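Category: Laundry & Linen > Checklists
Last updated: August
6 comments · 67 shares

Folding bench check – cloths and table linen, Walten room

Please go through the list before the first folding and again after lunch. Write OK or a short remark.

1. Bench top wiped, no crumbs or threads. OK. The veined pattern hides small threads very well, so please use your palm also, not only the eyes.

2. Bench edges, no sharp places. OK. One rough spot at the back was sanded by Gorent.

3. Cloth laid with the long side along the bench. OK.

4. Cloth flat before the first fold. Not yet. When a corner turns over on itself, open it fully and smooth from the middle to outside. Do not press the crease down – it stays in the fabric until the next ironing.

5. Colour sorting. OK. Reds and pinks stay in a separate pile from the white ones. We had 277 pieces in the last delivery from Vimen and two whites came back grey.

6. Baskets beside the bench, not in the walkway. OK.

7. Floor clear of lint and water. Remark: the mat at the door is curling, please order a new one.

8. Shelf load under 135 kg. OK, the label is renewed.

Comments

Priedītis linen team: Do we check the hems at point 4 or at the end?

Reply: At point 4, while the cloth is open. After folding you can not see them.

Walten room, afternoon: Point 4 done again at 2 pm, red cloth still to be smoothed at the right half. We leave the box unticked until the fold is opened.

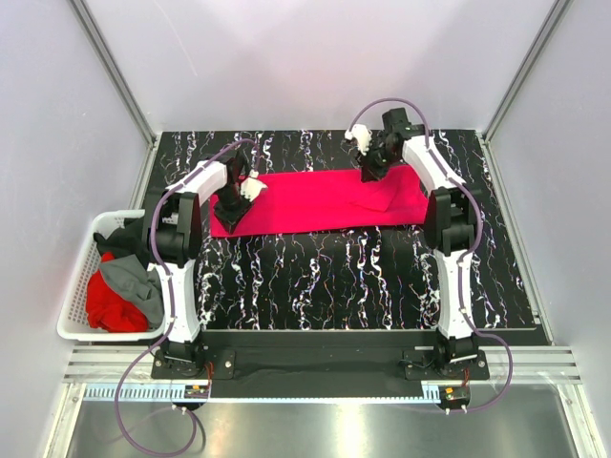
For the next round please bring the printed list back to the tray, also if some boxes are empty.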